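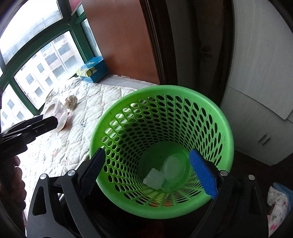

Notebook 4, p. 80

January, 9:40 a.m. start

Second pass at the Larier handheld pair. Painemal sent the kit on a trial basis with a cheerful card saying we would be collecting usable demonstrations "before your coffee cools." I made coffee and kept notes. The coffee lost.

Task for this page is trash pickup in a lived-in bedroom: grippers in both hands, litter on the bed, green wastebasket on the floor. I chose it over the block-stacking routine in the quick start guide because any kit can stack blocks in a quick start guide. Light wrappers and clear plastic are what our own customers will hand it, and clear plastic is where the last kit (Grundero, see Notebook 3, most of it in capital letters) went to pieces.

Setup. Both units charged overnight. Pairing the left one took 11 minutes. The right one paired at once, which made me suspicious of it for the rest of the morning. Calibration is the usual business of opening and closing the fingers on command while a progress bar thinks it over. The guide asks for "a neutral background." I have a wardrobe.

Handling. Trigger travel is longer than I'd like and the last bit of it does most of the work. Easy enough on a stiff lid. On a thin bag you squeeze, nothing, nothing, then you've got all of it plus a pinch of quilt. The textured pads are the best part of the kit. I would buy the pads on their own and have told Painemal so. They changed the subject to the annual plan.

The basket rim is the thing to watch. It's wide and smooth, and if you come in low with the fingers open, one of them will find it. Coming in high and straight down works better but puts your elbow up by your ear. Two-handed, it's worse, as the left hand wants the same air as the right. 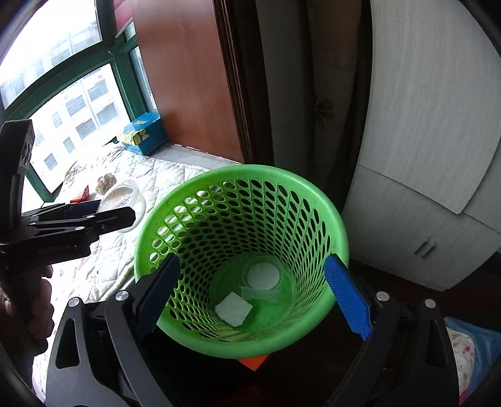 Left unit at the plastic container, right unit open at the basket.

Notes on the two-handed part, which is what the Larier people charge extra for:

Sync between the two streams looked good every time I checked it. I did the clap test, fingers against fingers, and couldn't find an offset worth writing down. Credit where due.

The left wrist gets tired first. I'm right-handed, so make of that what you will. Cristóbal Saavedra borrowed the pair for one session and complained about his right, and he's also right-handed, so we have learned nothing.

Containers on their sides are harder than containers standing up. The fingers want to come at the wall from both sides and the bed is in the way of one of them. Tilting the tool helps. The guide has a page about tilting, and it's a good page, and it is in the appendix.

Window light. A bright window behind the bed washes out the upper part of the view, and the clear plastic more or less gives up being visible at certain angles. Exposure lock is buried two menus down. Found it after lunch, naturally. Locked exposure should be the default and I've put that at the top of the feedback form.

Cost, so it's on paper: 600 a month for the pair, pads included, uploads metered separately. Cliltero quoted less for a single unit and wouldn't put a two-handed price in writing. Cristóbal reads this as a no. I read it as a salesman on vacation.

For tomorrow, in this order:

1. Same task, blinds down, exposure locked from the first take. Keep everything else where it is, including the mess, so we're comparing like with like. Do not tidy the bed. (Cristóbal, this means you.)

2. Try the approach from the far side of the basket, standing closer, and see whether the pad still ends up on the rim. If it does, I'll call it my technique and stop blaming the finger length.
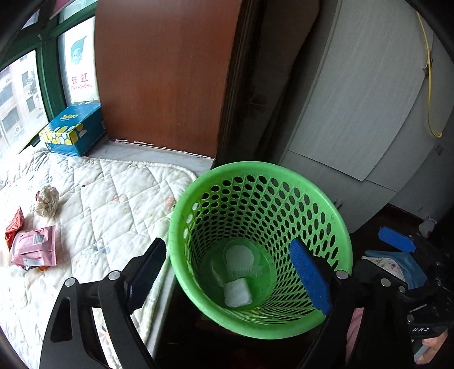
3. Ask Painemal about spare pads, how long they last and what they cost. The rep has said "a long time" and "not much," and I'd like both of those with digits in them.

4. Export one session in raw form and open it with our own tools. Their viewer is pretty and tells me every take was "great." I dropped a lid on my foot during one of those takes.

5. Wrist strap. The one in the case has a buckle made for somebody with a third hand. Cristóbal has a length of webbing in his drawer; take it, leave a note.

Leaning toward renewing for one more month, pads first among the reasons. Not telling Painemal until the price comes back on item 3. Grippers on charge, 5:15 p.m., left one blinking amber, guide says amber is normal.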